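Home | News | Projects | Events | Contact

Print this page | E-mail this page

Open day at Trasum: questions for Flor Correa

26/03/2018

Trasum opened its workshop to visitors for the second year running, and Flor Correa, who designs the company's hand-held grippers, spent most of it at a wooden table answering questions about fingers. The visitor list stood at 216 by midday.

The current tool is called Pastness. It is carried by a person, and the jaws are worked by hand. "People ask where the motor is," Correa said. "There isn't one in this version. We wanted the geometry settled first."

Asked about the fingers, she was brief. Each is a block with a broad flat inner face, and two screw holes in the top. "The block is the part we change most. I don't want to strip the whole linkage to try a new shape."
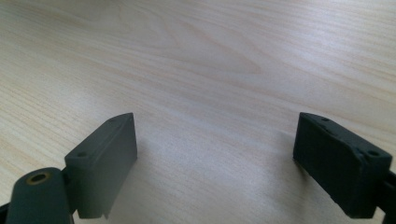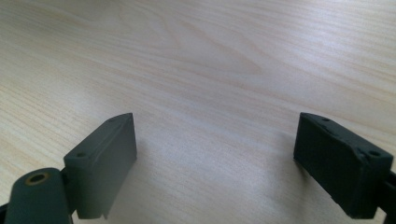
Both views: the jaws open over the table, with the brass ring in the left-hand link.

Wear was the subject she returned to. Visitors from Solís wanted to know how long a set lasts. "More than 800 cycles on the bench, then we look at the edges," she said. "Corners go before faces do. A rough corner doesn't matter much if the face is still flat."

She would not give a price. A motorised version is planned with Prokent, and the drawings are due in September. The opening width will stay as it is. "If that changes, all our notes on approach angles are useless," Correa said, and went to find a screwdriver for the next group.

Contact | Copyright Trasum | Back to top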